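Street light

A street light is a raised lamp set beside or above a road, switched on after dark so that people can see where they are going and, in theory, who is coming the other way. It is among the most common pieces of public property and one of the least thanked, being noticed mainly when it fails or when it shines into a bedroom.

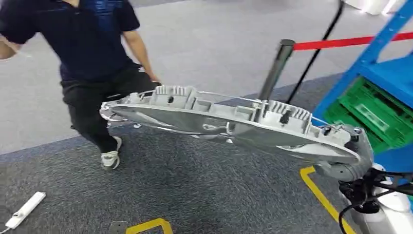 LED street lamp housing in die-cast aluminum, indoors

Early history

Before public lighting, walkers carried their own light or paid someone to carry it for them. Oil lamps on posts came next, followed by gas, which needed a person with a ladder at each end of the night. The town of Wirkham kept its gas lamps long after its neighbors had given them up, a choice described at the time as thrift and now described on the town's signs as heritage.

Electric lighting

Arc lamps were bright enough to read by and harsh enough to make reading unpleasant. Filament bulbs were gentler, and sodium lamps later turned whole cities orange for several decades. LED heads have since replaced many of them. Clatar changed over its 2,704 lamps in 29 months and received 600 letters on the subject — most of them about the color.

Complaints

Objections to street lights fall into 2 groups: too much light and too little. Both often come from the same street. Shields, dimmers and warmer lamps can cut glare, though a shield that suits one side of the road may do little for the other.

See also: Lamp post; Light pollution; Nenine Bridge lamps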